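Personal Finance for Working Adults
Unit 8: Reading a Disability Income Policy Before You Need It
Endthorpe Community College, Evening Division

Bring to class on Thursday: a pay stub, a calculator, and whatever your employer handed you about benefits on your first day. If it is still in the folder with the parking map, bring the folder.

1. What is being insured

Most people in this room insure a car. Fewer insure the paycheck that makes the car payment. Disability income insurance pays you part of your wages when illness or injury keeps you from working. It doesn't pay the hospital, and it doesn't pay your family if you die. Those are separate policies with separate salespeople.

There are two broad types. Short-term coverage usually starts within days or weeks and runs for a few months. Long-term coverage starts later and may run for years, sometimes to retirement age. If you have both, check that the second begins when the first ends. A gap of a month is easy to miss on paper and hard to miss in March.

Workers' compensation is something else again. It generally covers injuries and illnesses that come from the job. If you slip a disc lifting your own sofa, your employer's workers' comp carrier will wish you a speedy recovery.

2. The definition of disability

Find this page first. Everything else in the policy hangs from it.

"Own occupation" means you can't do the main duties of the job you had. "Any occupation" means you can't do any job you are reasonably suited to by education, training or experience. The second is much harder to meet. A surgeon with a hand tremor may be disabled under the first and, under the second, a perfectly healthy lecturer.

Many group policies use the first definition for a set period and then switch to the second. The switch is in the text. It is rarely in the brochure, where a couple is walking on a beach.

Look also for the word "partial" or "residual." A policy with this feature can pay something if you go back part-time at lower pay. Without it, four hours of work on a good day could cost you the whole benefit.

3. The elimination period

This is the waiting time between the day you become disabled and the day benefits start to build up. Think of it as a deductible measured in days. A longer wait means a lower premium, and it also means you are the insurance company until then.

Note that benefits are commonly paid at the end of the month they cover. A 90-day wait can therefore mean close to four months without a check. Students argue with me about this every term, usually until we draw the calendar.
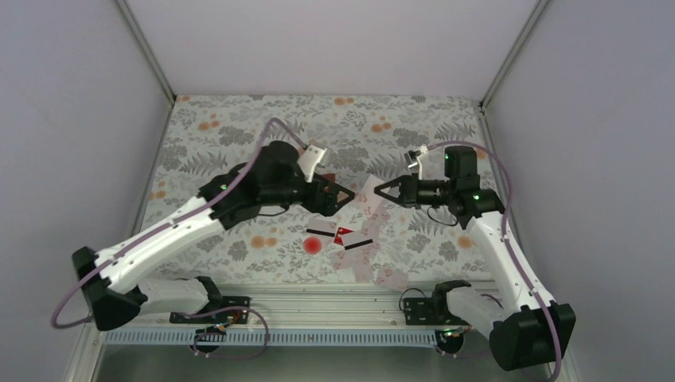 Fig. 1. Two robot arms over a flowered tablecloth.

4. Worked problem: the Hendberg policy

Our practice policy comes from Hendberg Mutual. The insured works in the office at Cruzado Tile and takes home 3565 dollars a month. The policy pays 60 percent of gross wages, up to a monthly cap, and the cap is printed on the schedule page of your packet.

Step one. Find gross monthly pay. Do not use take-home. The policy says gross, and this is the only time in your life that gross will work in your favor.

Step two. Take 60 percent and compare it with the cap. Use the smaller number.

Step three. Subtract the offsets. The Hendberg policy reduces its benefit by certain other income, including Social Security disability payments. For Part B of the problem, assume other income of 800 dollars a month.

Step four. Decide whether the benefit is taxable. As a general rule, if the employer paid the premium with pre-tax money, the benefit is taxed as income. If you paid it yourself with after-tax money, it generally isn't. Shared premiums give shared results, and a second page of arithmetic.

Step five. Set your answer beside the household budget from Unit 3. Write down the difference. Some of you will want to revisit what you called "essential" in Unit 3.

5. Exclusions and limits

Pre-existing condition clauses look back over a period before coverage began and ask whether you were treated for the same thing. Read for two numbers: how far back they look, and how long you must be covered before they stop caring.

Mental health claims often have a shorter maximum benefit period. So do conditions diagnosed mostly from the patient's own report of symptoms. Back pain can end up in that argument.

6. Reading and homework

Read the Simaner sample contract in the packet, all of it, including the definitions. It begins on page 256 because the copy shop bound it with something about real estate.

Then answer in full sentences:

Which definition of disability applies in the first year, and does it change?
What must the insured send in, and by when, to start a claim?
Does coverage end when the job ends, or can it be converted?

Late work loses a letter grade. There is no elimination period.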